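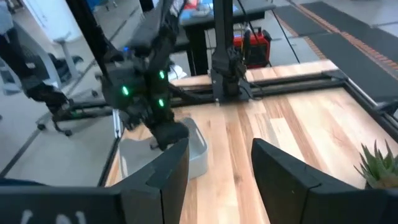 Multi-jointed black hand above a wooden tabletop, with small green lights on the hand and wrist assembly.

Cyclonic pre-separator

A cyclonic pre-separator is a vessel fitted between the pick-up hose and the suction unit of an industrial vacuum cleaner. It removes most of the solid material from the air stream before the air reaches the filter. It has no moving parts and needs no power supply of its own.

Principle of operation

Dirty air enters the upper part of a round chamber through an inlet set at a tangent to the wall. The air is forced into a downward spiral, and heavier particles are thrown outwards, lose speed against the wall and slide down the cone into a collection drum. Near the bottom of the cone the flow reverses and rises through the centre to the outlet tube. Fine dust that stays in the rising air is left to the main filter.

Separation depends on particle size and density, air speed at the inlet and the diameter of the body. A narrow body gives better separation of fine dust but a higher pressure drop. Air leaking in at the drum seal is a common cause of poor results, as it lifts settled material back into the core.

Construction

Bodies are made from rolled steel sheet or moulded plastic. Plastic bodies are lighter but build up static charge, and are normally bonded to earth through the hose cuff. Drums must resist collapse if the hose becomes blocked; a relief valve on the lid is usual on larger sets.

The Bolmont pattern, named after the workshop where it was first sold, uses a long cone and a 40-litre drum. The later Dirnbridge pattern has a short cone with a flat baffle below it – a layout that saves height but is less suited to fibrous waste. Seyoum separators place two small bodies side by side on one drum.

Use

Pre-separators are used in joinery shops, foundries, grain stores and building work. They are of little use with wet sludge, for which a drop-out tank is preferred. The drum should be emptied before the material reaches the mouth of the cone. On the Dalevia 2099, a portable set with an 11-litre drum, this level is marked by a ring pressed into the drum wall.

See also: bag filter; drop-out tank; suction hose

Last updated: 2020-08-10

Comments

Fatos Zupan: Worth adding that a dented cone does the same harm as a bad seal. Ours scoured through at the dent as well.

Zsófia Juhász: Does the short cone cope with planer shavings? The article only says fibrous waste.

Fatos Zupan: Ours bridged over the baffle with long shavings. Fine with sawdust.

Contact the editors | Copyright notice | Back to top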